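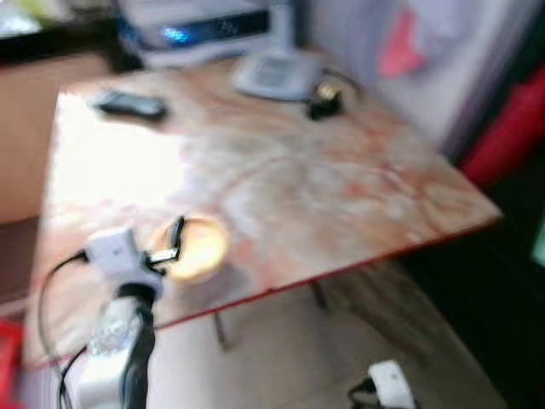 大理石纹的小方桌，桌子右前沿一道细细的红边。

最近又有三四个人劝我“断舍离”。劝的方式都差不多：先发来一篇文章，过两天问我看了没有，再过两天问我扔了没有。文章我看了，东西没扔，今天想把我不服气的地方写下来。

先交代一下，我不是没试过。一月份的时候我花钱报了一个叫 Cirklow 的线上整理课，735块钱，一共4节，号称“让物品重新流动起来”。课还没开始，先收到一份清单，要求学员在第一节课之前处理掉100件东西。我当时就觉得奇怪：你没来过我家，怎么知道我多出来的正好是100件？为什么不是57件？客服回复我说，数字本身不重要，重要的是“松动的感觉”。那就更奇怪了，不重要的话写它干什么。

但我这个人交了钱就心疼，还是老老实实照做了。做到57件的时候实在找不出来了，开始把过期的优惠券一张一张算。后来在学员群里一看，大家都在这么干，有人把一盒回形针倒出来按枚计数，底下还有人点赞，说“太会了”。

整理课最爱讲的一句话是“一年没用过的就不需要”。这句话听起来很有道理，我也信过一阵子。可是仔细想想，家里一年用不到一次的东西，恰恰有不少是要用的时候必须有的。疏通下水道的那根弹簧，我三年用了一次，那一次是晚上十一点半。雨靴，去年一整年没下过一场像样的雨，今年下了。还有保修单、备用钥匙、老房子的那摞合同。按一年的标准，这些统统应该“感谢它，然后放手”。感谢完了，水还堵在那儿。

第二句是“买回来的成本已经沉没了，不要留恋”。这个我同意一半。沉没的确实沉没了，但再买一次的钱还没有沉没，那是我下个月的钱。我照着课程扔掉过一个旧的烤盘，Karkel 的，边上有点掉漆，用是完全能用的。四月份想烤红薯，又去买了一个，比原来那个薄，还贵。老师在课上说，大多数被扔掉的东西你根本不会再想起来。我很想知道这个“大多数”是怎么统计的，是不是只问了那些没想起来的人。

然后是收纳用品。这是我疑心最重的一部分。前两节课在讲减少，第三节课忽然开始讲“统一的容器带来视觉上的安静”，课后附了一个购买链接，点进去是 Grevbridge 的透明盒子，分大中小三种，成套买有折扣。我扔掉了一堆东西，腾出来的地方刚好够放一堆盒子。群里晒图的人很多，柜门一拉开，清一色的透明盒，贴着打印的标签，“豆类”“面类”“其他”。我盯着“其他”看了很久，觉得这个盒子才是最诚实的。

冰箱是第四节课的重点，要求做到七分满，最好一眼看得到后壁。讲课用的示范冰箱里有四个鸡蛋、一把芦笋、两瓶气泡水。我没法想象过这种日子的人晚上九点饿了吃什么。我认识的人家，冰箱没有一个是这样的，全是塞得满满当当，冷冻的袋子摞在一起，零食红的黄的堆成一堆，大家也都活得好好的。

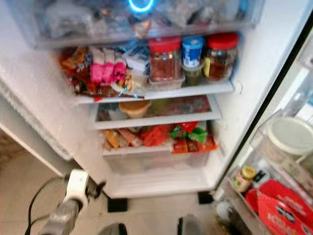 冰箱开着门，上面是一袋一袋的冻货，下面那层一大堆零食。

有人会说，塞满了费电，东西放到过期了都不知道。过期这一点我承认，我家也翻出过去年的酱料。可是解决办法是隔一阵翻一翻，用不着把冰箱改造成样板间。至于费电，我看到的说法有好几种，有说满的费电，有说空的费电，有说塞得合适反而省电，每一种都讲得斩钉截铁，没有一种告诉我是在什么冰箱上测的。所以我暂时哪种都不信，继续塞。

我也不想把话说绝。课上有一样东西我到现在还在用：进门的地方放一个盘子，钥匙、口罩、快递取件的小票都丢进去。自从有了这个盘子，出门前翻包的次数确实少了。不过这件事我外婆几十年前就在做，用的是一个搪瓷碗，没收过谁735块。

还有朋友反驳我，说断舍离的重点是心态，扔东西只是手段。这个说法我最没办法对付，它怎么都不会错。扔了觉得轻松，说明有效；扔了觉得后悔，说明你执念太深，更需要扔。我以前办过一张 Kaczorowski 的瑜伽年卡，他们的教练也是这么讲话的，腰疼是身体在打开，不疼是身体打开了。后来我去医院拍了片子，医生讲话就不是这样的，他说哪一节有问题，给我看在哪里。

上个礼拜 Cirklow 又给我发短信，说老学员可以优惠报名进阶班，主题是“数字空间的断舍离”，教人清理手机相册和聊天记录。我看了一下课前作业，又是100，这回是一百张照片。

我把短信删了，算一件。

评论里如果有真的靠整理课把日子过顺了的，欢迎来讲讲，最好讲具体一点：扔了什么，过了多久，后来有没有又买回来。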